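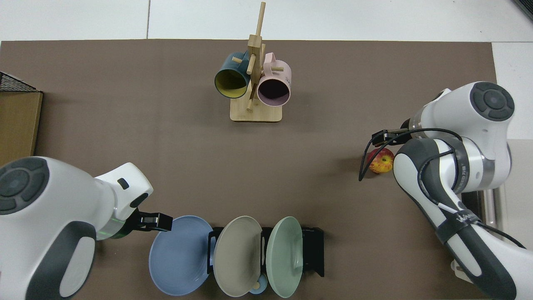 Kitchen corner check, ground floor, Mastutdale
Checked by: Jarmo Pelkonen
Month: June
Marks used: OK / Fix / Watch

Tabletop and mat

Tabletop clean, no sticky patches — OK
Mat lies flat, corners down — Watch
Comment: One corner had started to curl when I lifted the mat to wipe under it. Pressed flat again overnight with a couple of cookbooks. If it curls again, turn the mat around so that corner is at the wall side.

Surface under the mat dry — OK
Comment: Damp gets in under the mat when plates are racked straight out of the sink. Lift and wipe every Friday.

Mug tree

Base sits level, does not rock — OK
Pegs tight in the post — Fix
Comment: One of the lower pegs turns by hand. Needs a drop of wood glue and a night to set. Do not hang anything on it until then.

Load spread on both sides of the post — OK
Comment: The teal mug hangs on the left and the pink one on the right, and that balance should be kept. Both mugs on the same side makes the tree easy to knock over with a sleeve. Please don't add the big soup mugs from the Nernville kitchen. They are too heavy for short pegs.

Mugs free of chips at the rim — OK
Mug handles sound — OK
Comment: Checked by running a thumb along each handle and holding it up to the window. The yellow inside of the teal mug shows tea stains early, so a soak with baking soda once a month. Stains on the pink one are harder to see. Soak it at the same time.

Dish rack

Metal frame free of rust — Watch
Comment: Black coating is worn at one of the feet. No rust yet. Touch up or replace before winter. The Bruvow rack in the upstairs kitchen went the same way and left a brown ring on the counter.

Plates upright and not touching — OK
Comment: One plate per slot. The three colored plates fit this rack well (light blue, beige, mint green). Larger dinner plates lean out too far and belong in the cupboard.

Plates free of cracks — OK
Small items secure in the rack — Watch
Comment: The little light-blue piece tends to get tucked in by the plates, and then it gets knocked when someone pulls a plate out. Take small pieces out first, then the plates.

Wooden utensils dried fully before storage — Fix
Comment: Found one with a rough, fuzzy handle. Sand lightly and oil. Wooden utensils should not stand in the rack longer than it takes to dry them.

Food on the table

Fruit sound, no soft spots — OK
Comment: An apple on the mat is fine for the day. Anything kept overnight goes in the fridge or a bowl with a cover. We had ants in May.

Boxes and baskets

Cardboard kept away from wet dishes — OK
Comment: The box is at the opposite end from the sink. Leave it there, and fold it for recycling once it is empty.

Wire basket free of sharp ends — OK
Comment: Went around the mesh with a dry cloth. No snags.

Floor

White tiles dry and clean — OK
Seam line between tiles intact — Watch
Comment: A hairline gap close to the door. No loose pieces. Sealant is on order from Akl, part 167, one tube.

To do before the next check

Glue the loose peg.
Sand and oil the wooden utensil.
Seal the gap near the door.
Look at the mat corner again.

Next check: Friday, after lunch. J.P.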